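July issue
By the Home Desk, Florby

The Block Problem

Every family with a child under five owns blocks, and every family believes it owns too many. Both things are true in my house, where a recent sweep of the living room turned up 200 of them, including two in a rain boot and one in the toaster drawer, a place I had thought of as mine.

The blocks came from everywhere. There was a wooden set handed down by a cousin with visible relief. There was a tub from Rokari, a mail-order outfit whose catalog promises 100 pieces and, in our case, delivered 39 spare triangles on top of that. And there were the plastic shapes, which arrived at birthdays in party bags and bred.

I am told there are people who sort by size. I have tried it, and the trouble is that a four-year-old does not care about size. She cares about color, and about whether you have moved anything. The shape crowd has its own case – cylinders roll, hearts tip over, stars refuse to stack with anyone – but a system built on shape needs a bin for every shape, and I have two bins.

So we went by color, and we went slowly. The method comes from a toy library called Skollura, where I once spent a rainy morning watching toddlers behave better than I do. You put down a board. You put only a handful of blocks on it. Warm colors go to one side, cool colors to the other, and whatever is still on the rug stays on the rug until the board is clear.

The board matters more than I expected. A bare tabletop invites sprawl, while a board has edges, and even a small child can see when a star has wandered off the property. Maple is nice if you have it, though a cutting board past its prime will do. Reds and yellows make a huddle on the left, blues and greens line up on the right like commuters, and the sorter gets to feel like management.
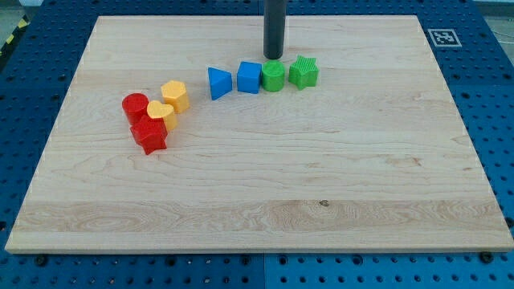 Where It All Goes

Storage is the part where money leaves the house. Ko, a shop near us that sells boxes to people who already have boxes, will offer you a lidded one in oatmeal linen. Skip the lid. A lid is one more thing to find under the couch, and mine has been there since breakfast.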